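From: Syahrul Pasaribu
To: kurton-users list
Date: Dec 9, 2021
Subject: Re: Arm drops cubes at the big blocks, sim only?

Hi Faizal, hi everyone,

What a great bug report! I read it over breakfast and was late getting to everything else, and I think I have most of the answer. Quoting your message in pieces so people who joined the list after the move can follow.

Faizal Ngau wrote:
> We are stacking small cubes on top of the two big ones, using the
> Kurton scene with the wooden table and the standard white arm. We
> ran 1,858 episodes with the Flistell planner. 398 of them ended in
> a protective stop, and the log says "joint limit" every time. But
> when I plot the joints none of them is anywhere near a limit.

Right, so the first thing is that the log message is wrong, and that one is my fault. In Kurton the protective stop has a single exit path, and when I merged the torque check into it back in February I left the old text in place. Anything that trips the stop gets reported as a joint limit, including contact torque. You were never hitting a limit. You were hitting the big blocks!

If you want the real cause before the fix goes out, turn on verbose contacts in the scene settings and look for the last contact pair before the stop. I did this with the seeds you sent and in nearly all of them the pair was gripper housing against the top edge of a big cube. The fingers were fine. It was the wide flat part above them that caught.

> What puzzles me is that the planner says the path is free. It even
> says so after the stop, if I ask it again from the same pose.

This is the fun part (sorry, I know it cost you a week). Flistell plans against a collision model of the gripper, and the one we ship is a cylinder wrapped around the wrist. The housing sticks out well past it on both sides. When the arm goes straight down over open table it makes no difference at all, and that's why the old pick and place demos ran for ages without anyone noticing. Put two tall blocks on the table with a gap between them, and ask the arm to swing from one side to the other, and the planner will happily send the wrist over an edge the housing can't clear.

I swapped the cylinder for a plain box with the true width of the housing and ran your seeds again. The contacts with the big cubes went away. Planning takes a little longer in the gap, and every so often it gives up where it used to find a path, but those are paths we didn't want.

> Second thing, maybe not related. Sometimes the arm is holding a
> small cube when it stops, and the cube falls. Is that supposed to
> happen? On our real cell the gripper keeps its grip on a stop.

Related, and I'm so glad you brought it up, this is the one I'd call a safety matter. There are 2 stop modes in the config, "hold" and "release". Release is the default in the sim. Somebody picked it long ago so that a stuck episode would reset faster, which made sense for the sim and nowhere else. The trouble is that the config file can be exported for real hardware with the mode still in it. Wijaya wrote a check into his export script that refuses to go on if it sees "release", but that script is his own and isn't part of the package.

So please, anybody who exports from Kurton to a real arm: open the file and read the stop mode line before you power anything up. For most cells with small parts you'll want hold. If you have a reason to want release (some people do, when fingers can be pinched), write it down next to the line so that the next person knows it was a choice. And don't treat a clean run in the sim as a test of your stop circuit. It never touches it.

> Last question, should I throw away the 398 runs?

No, keep them! They are the best set of bad approaches I've seen on this list, and I'd love to use them as a regression test if your group is happy with that. For training I would leave them out, or at least relabel them, as they all carry the wrong stop reason.

What I'm putting in the next release:

- separate stop reasons for joint limit, contact torque and timeout
- box model for the gripper housing, cylinder still available under its old name
- stop mode has no default on export, you have to set it yourself

The Skollow branch has the first two already if anyone wants to try them. I'd like reports from people who use narrower layouts than Faizal's, and from anyone who places cubes near the edge of a big block. I haven't looked at how the new box behaves when the target sits close to a corner, and I have a feeling there's something lurking there with cubes that end up hanging over a bit.

Faizal, could you also send me the planner settings from the first batch? The file you attached was the one for the second, going by the header.

Thanks again, I learned more from your logs than from a month of my own runs.

Syahrul

Attachment: 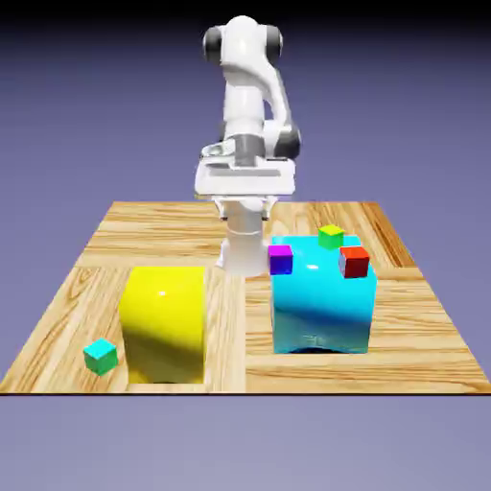 Kurton table scene, arm between the two large blocks, three small cubes on the cyan one.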